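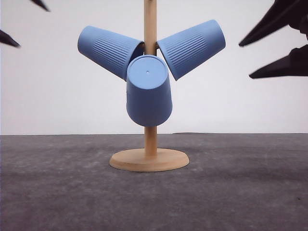

Light blue cups on a wooden mug tree.

Nov 6, 2019
By the Varport Community News Desk

Bring your own cup, Varport! The Saturday swap breakfast is back at the Rivadeneira Hall this weekend, and it's moving into the big room for the first time. Doors open at 10, and the griddle stays on until the batter is gone.

The breakfast started in June as a small get-together for neighbors on Sollinon Street who wanted to trade garden extras and paperbacks over coffee. The last one drew 403 people – a wonderful crowd for a hall with one kitchen sink! – and the line for pancakes went out the door and past the bike racks.

With the extra space there will be 13 swap tables this time, up from five. Books, puzzles and kitchen things have their own tables again, and winter coats get a whole row along the back wall. Kids' boots are especially welcome, in any size, as long as the zippers work. Please leave furniture and large appliances at home, and ask at the front desk before unloading anything with a plug.

Coffee, tea and cider are free if you bring a cup. Pancakes cost $5 a plate, with apple butter or plain syrup, and the money goes toward new heaters for the hall. Anyone who was there in June will remember that heat was the last thing on our minds, but November mornings are another story.

The Vastance Fiddlers will play two sets, one at 11 and one just after noon, and there's talk of a polka or two if the chairs can be pushed back. They were a joy at the harvest supper, so come early if you'd like a seat near the music.

Parking is open behind the library, and the number 10 bus stops right across the street. Swap items can be dropped off Friday evening at the side entrance, between 5 and 8.

Contact the news desk | © 2019 Varport Community News | Back to top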